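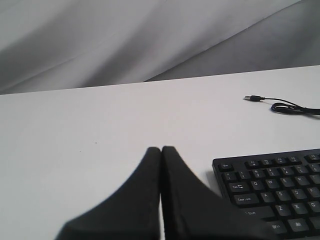
Questions about the Endivmont books

Which one do I read first?
Start with Poltden! It's the shortest of the four, and Rodrigo Cifuentes shows up in chapter 3. 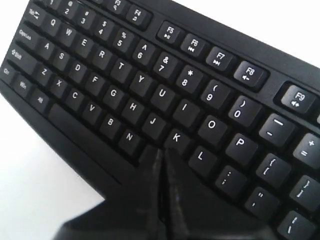
Black keyboard, white key legends

Is Encarnación Herrero a real person?
No, I made her up, and I adore her.

Can I post fan fiction?
Yes, please do! Just keep it free to read

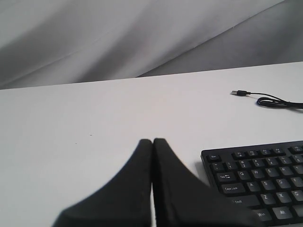
and put my name somewhere near the top. Selling it is the one thing I can't allow.

When is book five out?
October!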